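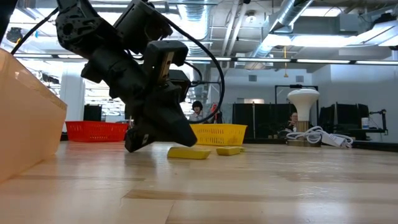

Field notes > Threads > Robot learning

3 min read

1/ People keep asking me what "collecting data" means when I say that's my job. So, a thread! Short version: I steer robot arms through a chore, over and over, and the recordings go to a model that tries to learn the chore.

2/ The chore right now is sorting small stuff between baskets. We call it Triminia (I did not pick the name). One full go from start to finish is an episode. As of February 2026 we have 2,654 of them, and 1,281 made it through review.

3/ Yes, that's a lot of tossed episodes. Most of mine die because I paused too long. If I hover over a block for 5 seconds making up my mind, the model learns to hover too – and it is so good at learning that. 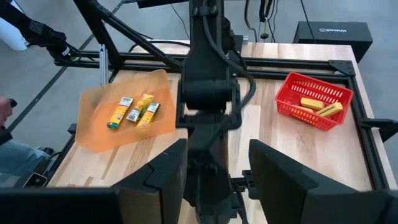 Yellow boxes on the orange sheet, two yellow bars in the red basket.

4/ Boxes are my favorite thing to grab. Flat sides, nice corners, and you can come at them from lots of angles. Soft things squish and then you're guessing how hard to close.

5/ Big lesson from October: mess things up on purpose. We used to start every episode with everything lined up all pretty, and the first model fell apart if you nudged one box. Now I turn them, bunch them up, scoot the baskets over, whatever I feel like.

6/ Buppha Jitpraphai does our reviews and she leaves notes. My best one so far: "good grab, why did you wave." I did not know I was waving! Watched it back. I was totally waving.
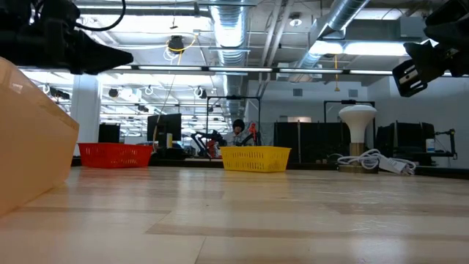 WHAT I'D TELL A NEW PERSON

7/ Do 11 practice runs before you save a single one. Your hands need to get bored first.

8/ Keep your misses if you fixed them. A drop followed by a clean pickup is great to learn from. A drop followed by you sighing and hitting stop, not so much.

9/ Write down what you changed between episodes while you still remember. I use a dumb little text file and it has saved me more than once.

10/ Next up is doing the same chore with both arms passing things across. I'm slow at it and my left side is hopeless – will post numbers once I have some I'm not embarrassed by. Ask me stuff in the replies!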